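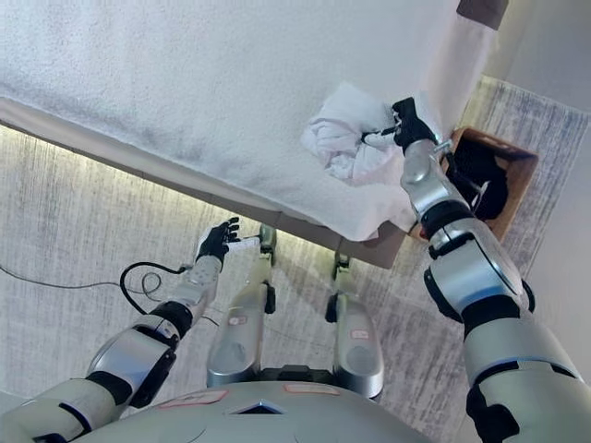
Home build talk – notes, spoken version. 26 mins max, leave time for questions. Evening slot, so people will be tired. Slow down!!

Start: who I am. Bernadette Crenshaw, build shared with Chia-hao Hsueh, most of it done in my spare room and the rest at the Prumgate workshop. Two of us, evenings only. Say thanks to Prumgate for the bench space.

Why bedding. Everyone asks. Soft stuff is hard, boxes are easy. A cloth never has the same shape twice. Also I hate changing the bed.

Body next. Silver-grey shells, black joints, five fingers a hand. Five is more than we need for cloth, have the arguement with Chia-hao live if he's in the room. He'd go down to 3.

Grip. Cloth in the right hand, bunched, pressed up against the corner of the bedspread. White on white – awful for the vision side, worth dwelling on. Bedspread is fuzzy, cloth is smoother and brighter, that difference is what we lean on. Ask the room who has tried depth on towelling. Wait for groans.

Left hand open, low down by the bed edge. Second arm is the bit we're still arguing over. Plan is hold with one, pull with the other. Don't promise dates.

Cable. Loops off by the left wrist, curls up on the carpet. Want it routed inside the forearm. Urkska connector too fat for the shell, so new shell or new connector. Chia-hao says shell. I say connector.

Light. LED strip under the bed is warm yellow, upsets the white balance low down. Tape over it or train with it? We train with it, real bedrooms have lights.

Software, keep short! Planner is called Hevik, grasp scoring is Avcı (say it properly, "av-juh"). 2576 logged grasps so far, all by hand-labelling, all me. Don't moan about it for more than a minute.

Mistakes slide. Wrong glue on the finger pads. Elbow limits set in the wrong units. No stop button within reach of teh bed – fixed in October, big red one, tell them to fit theirs first.

Questions. If cost comes up, send them to Chia-hao, he has the spreadsheet.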